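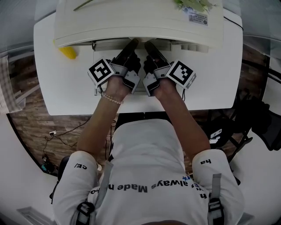 문의 번호 339
제품: Lernadex 온실 관수 컨트롤러
분류: 밸브 / 일정
상태: 처리 중

안녕하세요. 저는 마당에 있는 작은 유리 온실에서 Lernadex 컨트롤러를 사용하고 있습니다. 한국어가 모국어가 아니어서 표현이 어색한 곳이 있을 수 있습니다. 양해 부탁드립니다.

문제는 2번 구역의 밸브가 정해진 시간에 닫히지 않는 것입니다. 2번 구역에는 고사리와 베고니아 화분이 있고, 물주기는 아침 6시에 4분 동안으로 설정하였습니다. 그런데 어제는 오후에 온실에 들어갔을 때 물이 아직 나오고 있었습니다. 기록 화면을 보니 밸브가 아홉 시간 넘게 열림 상태였습니다. 베고니아 화분 받침에 물이 가득했고, 잎 두 장은 이미 물러졌습니다. 다른 구역은 정상입니다.

제가 시도한 것은 다음과 같습니다.

전원을 뽑고 잠시 후에 다시 연결했습니다. 변화가 없습니다.
2번 구역의 일정을 삭제하고 새로 만들었습니다. 첫날은 괜찮았지만 다음 날 같은 문제가 생겼습니다.
밸브를 분해하여 고무막을 씻었습니다. 모래가 조금 나왔습니다.
앱에서 수동 닫힘을 눌렀습니다. 화면에는 "닫힘"이라고 나오는데 물은 계속 흘렀습니다.

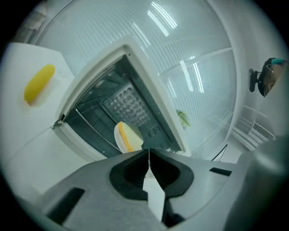
흰색 토스터 오븐과 그리퍼

지원팀 답변
문의 감사합니다. 2번과 4번 단자의 밸브 선을 서로 바꾸어 연결하신 뒤, 각 구역을 수동으로 한 번씩 열고 닫아 주십시오. 같은 밸브에서 계속 물이 새면 밸브 쪽, 다른 밸브로 증상이 옮겨 가면 컨트롤러 단자 쪽을 점검해야 합니다. 작업 전에 전원과 수도를 꼭 잠가 주십시오.

고객 추가 글
말씀하신 대로 선을 바꾸었습니다. 증상은 같은 밸브에 그대로 있습니다. 4번 구역의 밸브는 2번 단자에 연결해도 잘 닫힙니다. 그러면 밸브의 고장이라고 이해해도 됩니까? 밸브는 Povby 제품이고 온실을 지을 때 함께 설치한 것입니다. 몸체의 화살표와 물의 방향은 맞습니다.

지원팀 답변
네, 밸브 안쪽의 스프링이나 고무막이 손상되었을 가능성이 큽니다. 같은 규격의 수리 세트로 교체해 보시고, 교체 전까지는 2번 구역의 일정을 꺼 두시기 바랍니다. 밸브 앞에 거름망이 없다면 함께 설치하시는 것이 좋습니다.

고객 추가 글
고무막 가장자리에 가는 금이 있는 것을 찾았습니다. 수리 세트와 거름망을 주문하였고, 지금은 물뿌리개로 물을 주고 있습니다. 부품이 도착하면 교체하고 결과를 여기에 쓰겠습니다. 그때까지 문의를 닫지 말아 주시면 감사하겠습니다.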